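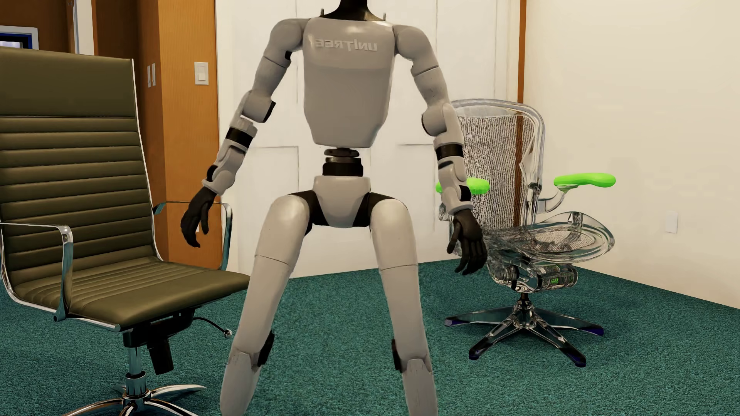
Hi Gunvor,

You asked for something a bit longer than the usual two paragraphs this time, so get a coffee. I'm writing on a Thursday afternoon with the phones quiet, and this covers everything on the Starnlow oral history project since we last reported to the Hamdan fund.

The big number first. We now have 26 full interviews recorded, which is nine more than in the last report, and I'm really pleased with them! Most of the new ones are people who worked at the Trerance cannery, including two sisters who started on the same morning and still can't agree on what color the aprons were. (I left the whole argument in. It goes on for a while and it's wonderful.) Anneli Heiskanen did most of the interviewing and she has a lovely way of just waiting until people carry on talking. I'm still learning to do that. On my own tapes you can hear me jumping in with "oh, right, yes" every few seconds, and I've promised Anneli I'll stop.

Transcribing is slower than I said it would be. We have 634 typed pages so far, and nine interviews haven't been started. The cannery people talk fast and use a lot of shop words, and Wichai Tanasarn has been making a word list as he goes so we spell things the same way every time. Did you know a "pasto" was a short break you took standing up? Nothing to do with the Pasto boat, which I had been mixing up with it for months. I had to go back and fix three summaries.

The old tapes from the library are a mixed bag. Uwe Nolte cleaned up the first box and most of it is good enough to use, but two cassettes are so worn that you only catch a word here and there. He'd like to send those out to someone with better equipment. That wasn't in the budget, so I'm asking now if we can move some of the travel money over. We haven't used much of it – nearly everybody lives within a bus ride.

The listening afternoons start in December. People will come in, hear a few clips, and stay to talk if they want to. Hertta Oksanen is picking the clips and wants them short, under five minutes each. I wanted longer ones and lost that argument, and after our trial run with the choir I think she's right.

We still have to settle on floor coverings and chairs for the listening room. My own vote is for carpet, for the sound.

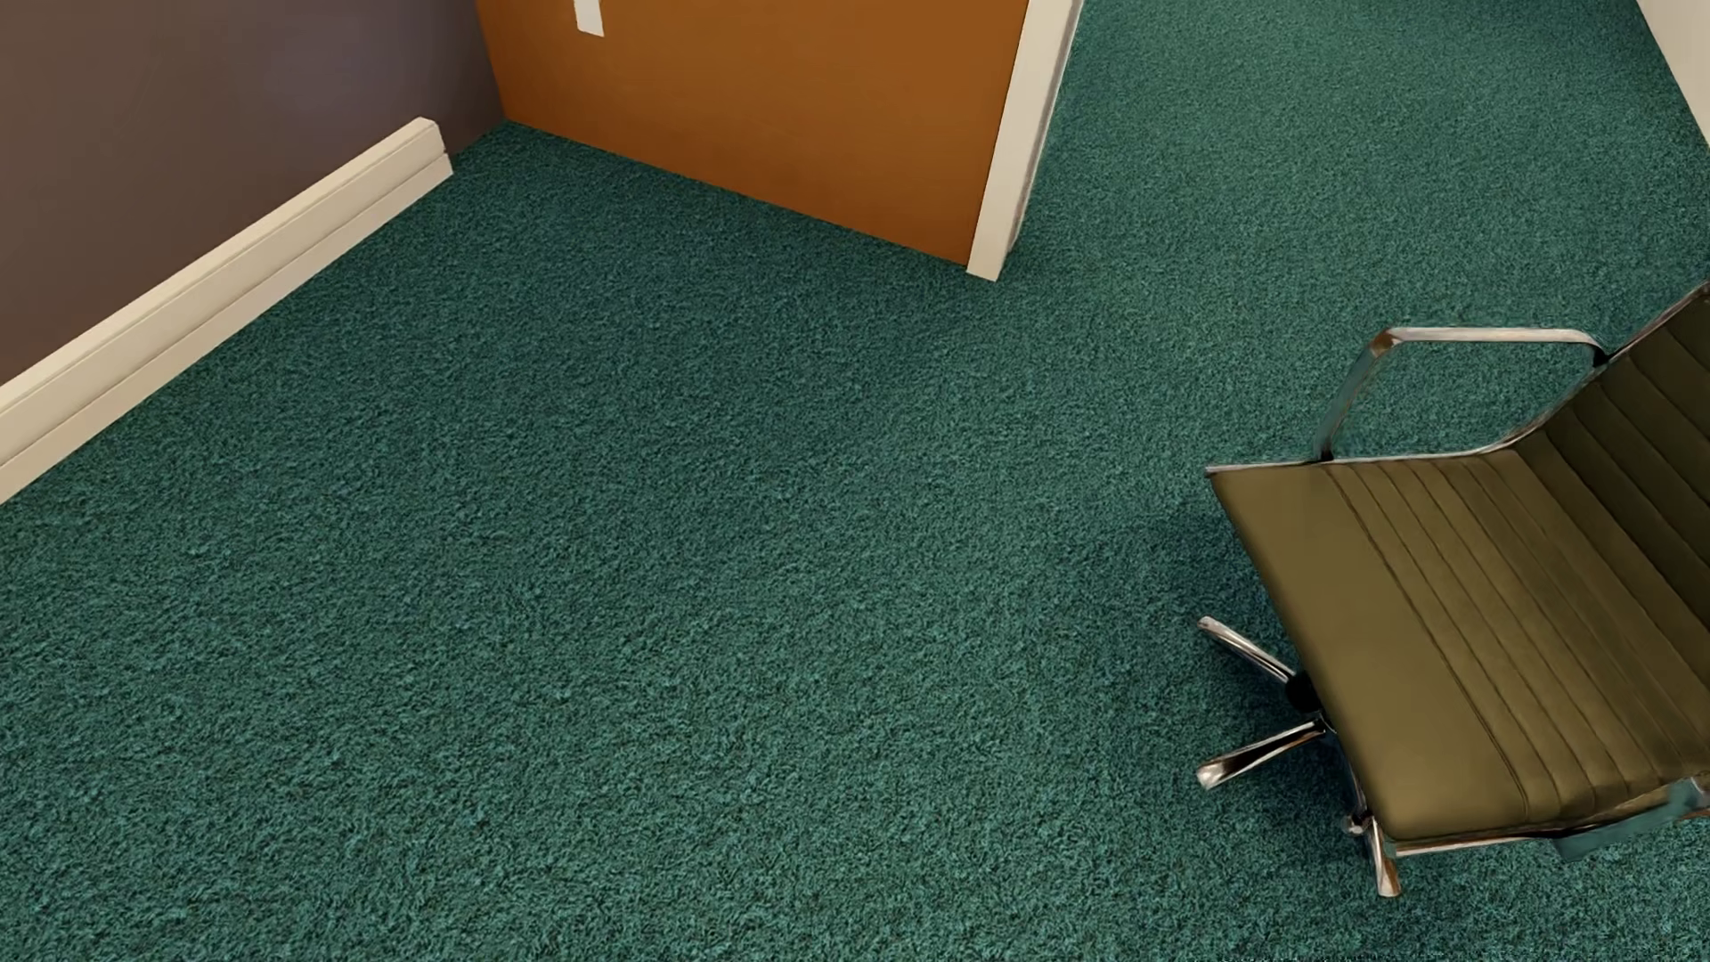
Teal carpet with a looped pile and a cream baseboard.

On permissions, everyone recorded this year has signed. The older tapes are harder, with a few families we haven't been able to reach, and I don't want to put anything online until we've had a proper go at finding them. Anneli has written to the ones we have addresses for. Two have answered, both yes, and one sent a photo of her dad on the loading dock in a ridiculous hat.

What I need from you:

A yes or no on moving the travel money to tape repair.
The new logo file, the one we have prints fuzzy.
Whether the final report can come in a month late, given the typing.

I'll send the budget sheet separately once I've found the receipt for the microphone stands. It's in this office somewhere.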